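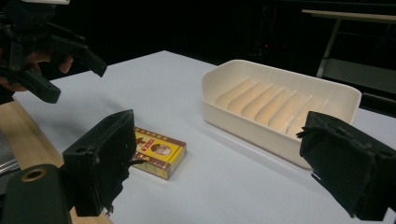 Progress Report: Tekodthorpe Night Trail and Legends Archive

We are halfway through the grant period and very happy to tell you that the trail is real now, with signposts and everything! When we applied, the legends of Tekodthorpe were scattered through parish newsletters, a few school projects and the memories of people who had grown up near the old mill. We have now recorded 67 accounts, and they are far stranger and richer than we expected (four different versions of the weeping miller, and a phantom coach that goes uphill in some tellings and straight through the chapel wall in others).

Recording and transcription

All 67 interviews have been transcribed and checked with the people who gave them. A few asked us to leave out family names, and we did. The oldest story seems to be the lantern on Skonddale Ridge, which several households tell in nearly the same words. We would love to know how far back it goes, and the county archive has agreed to let us look through its tithe papers in October.

The trail

Nineteen stops were planned and 17 are open. The other 2 are the icehouse and the lower churchyard gate. The icehouse needs a railing before we can take groups inside, and the quote came in higher than we had budgeted.

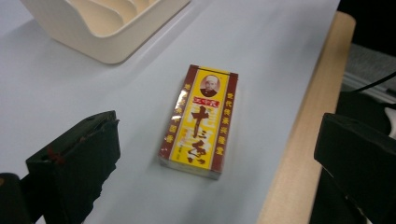

We have moved $700 from the printing line to cover it, as your grant terms allow, and the leaflet will now be a single folded sheet in two colors. It looks good, and it fits in a coat pocket.

The Kravchuk house is still the favorite stop by a mile. Groups go quiet on the back stairs without being told to! We do say clearly on the tour that there is no record of a death in the house -- the story first turns up in a newspaper column written long after the family had moved away -- and people enjoy hearing that part as much as the ghost itself.

Things that went less well

The audio guide is behind. Wind noise spoiled the recordings we made on the ridge and we have to do those again indoors. The evening walks in March were also too long, and we have cut the route so that it finishes by 9:30 p.m.

Next steps

Open the last two stops, finish the audio guide, and put the transcripts online with a searchable map. We would also like to try a daytime version for families, with the gentler stories and a shorter climb. The updated budget sheet will follow with the next claim.

Recent items
Skonddale Ridge: path conditions and parking
The weeping miller, in four versions
Call for stories: the chapel and the phantom coach
Night Trail booking dates
Previous progress report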